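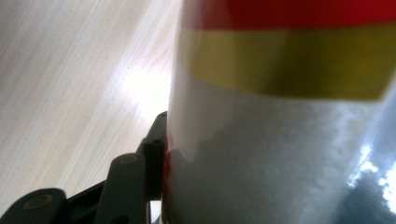
April
By Fenna Maes

I started Tiltcombe because I could never find the salt. It's a silly reason to start a business (my mum still thinks so) but there it is. I had a kitchen full of half-open bags with pegs on them, three kinds of rice I couldn't tell apart, and a tin of cocoa that had been to two flats and a house with me without anybody finding out how old it was. So one wet week I emptied the lot on to the table and began again. These days I'm very fond of a big white tub with a red band and a yellow one under it, as you can spot that sort of thing from the other side of the room and never have to read a label before your first cup of tea. Colour first, label second. That's pretty much how we do every kitchen we're asked into.

So, hello! We're a small kitchen-sorting outfit and we help people put their dry goods, tins, jars and lids somewhere they'll find them again. We come round, we get everything out, we wipe the shelves, we put it back. Then we have a biscuit, if the biscuits have turned up.

There are three of us. I do the visits and most of the talking. Zuweira Atinga does the decanting, and she is so much neater than me that I'm no longer allowed near flour. She came to us from a bakery and has strong feelings about scoops. Dean Oakley drives the van, puts up shelves, and looks after the lid drawer back at base, where we keep spares that people give us. Last time Dean went through it there were 508 lids in there, and I still couldn't find one for my own soup pot.

We work from the back of an old shop on Addo Lane. The front half belongs to Kwesi Lamptey, who mends chairs and lets us use his kettle. Do knock loudly if you're dropping off jars, he'll have the radio on.

What we like in a jar

People ask me this more than anything, so I'll put it down properly. I like to see what's inside. I like a wide lid that comes off without a fight, and I like something to hold on to, especially for anything heavy that you pour. Sugar is the worst for this! A full bag of it is heavy and it always splits along the bottom seam, usually over the toaster.
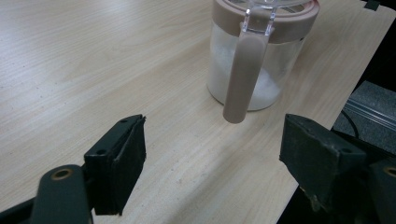
A clear jar with a matching lid and handle, the kind we like for pouring.

Leave a bit of room at the top. If what's in there has gone lumpy, give it a shake before you top it up, and please don't tip new on top of old for ever and ever, use the old up first. Zuweira writes the date on a bit of tape and sticks it underneath the jar. I used to laugh at this and now I do it at home.

We don't mind what your jars look like, by the way. Half the kitchens we do are old coffee jars and ice cream tubs and they work beautifully. We'll only suggest buying something if you've run out of things to put things in, and I'd say that's happened to very few of the people we visit.

How a visit goes

We start at 11 and we're normally out in time for the school run. You don't need to tidy up first (please don't, it muddles us). Have the table clear if you can, and a bag ready for anything that's past it. We'll ask who cooks, who's tall, who makes the packed lunches, and whether there's anything you'd like kept out of little hands' reach. Then it all comes out.

Tins go low, baking things go together, and whatever you use every single day goes at the front between your hip and your eyes. Spices we argue about. Dean says alphabetical, I say by how often you reach for them, and you get the casting vote.

If you'd like us to come and have a look at your cupboards, ring the shop or put a note through the door. Nga Văn answers the phone in the mornings and knows the diary much better than I do.

Recent from Tiltcombe

Which shelf for the heavy pans?
Zuweira's flour rules
11 things living behind your tins
The lid drawer: what we need and what we've got plenty of
Moving house with a full larder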